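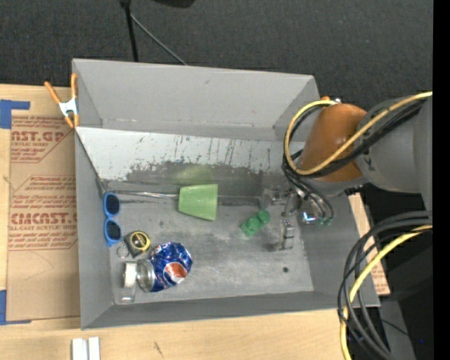

Figure 1. The gray bin with part of our mixed set, crushed Pepsi can at the lower left.

Keep, Recycle, Trash or Ask? Sorting small stuff in the Komen building
Ebise Teshome, with Nuria Tamiru and Feven Belay

What we wanted to find out

Our project started in July with an argument over a plastic cup. Nuria said any clear cup goes in recycling, Feven said it depends on the cup, and I had been throwing mine in whichever bin was closer (sorry!). So we decided to see how people sort ordinary small things when you hand them a jumble and don't give them any hints.

What we used

I wanted stuff people really have lying around, so the set is a mix. Some of it looks like garbage, like the blue Pepsi can and the plastic cups – one of them light green, one clear. Some of it is clearly worth keeping, like the blue sunglasses and the yellow and black tape measure with the key ring by it. And then there are the pieces I like best, the ones that make people stop: a short silver metal cylinder, and a little green block that looks like it belongs to a toy. Everything went in the gray bin with the sloped sides. The bin has had a hard life, and we never did get the dark smudges off the back wall.

How it went

We asked 16 people from our year to take part, and each of them put things into 4 piles: keep, recycle, trash, or "ask somebody." Bezawit Gebretsadik read out the instructions so they'd sound the same every time, and I wrote down the answers. With the repeat rounds we ended up with 400 answers, which took me way longer to type up than I'd planned!

The can was easy. Everybody said recycle, crushed or not. The sunglasses were nearly as easy, though a couple of people wanted to know if they were scratched before they'd commit to keeping them. The cups were a mess. People changed their minds between rounds and then argued with their own first answer, and the green one got trashed more often than the clear one. My guess is that color makes a cup look less recyclable, but we didn't test that properly.

The metal cylinder mostly landed in "ask somebody." Feven thinks a label would have fixed it.

What I'd change

More cups, for sure, in more colors. I'd also drop the repeat rounds or space them out, as people were getting bored and sorting faster by the end. Sumeya Alemayehu has offered to run the next version with the younger students, and she's getting the typed-up answers and our instruction sheet from me.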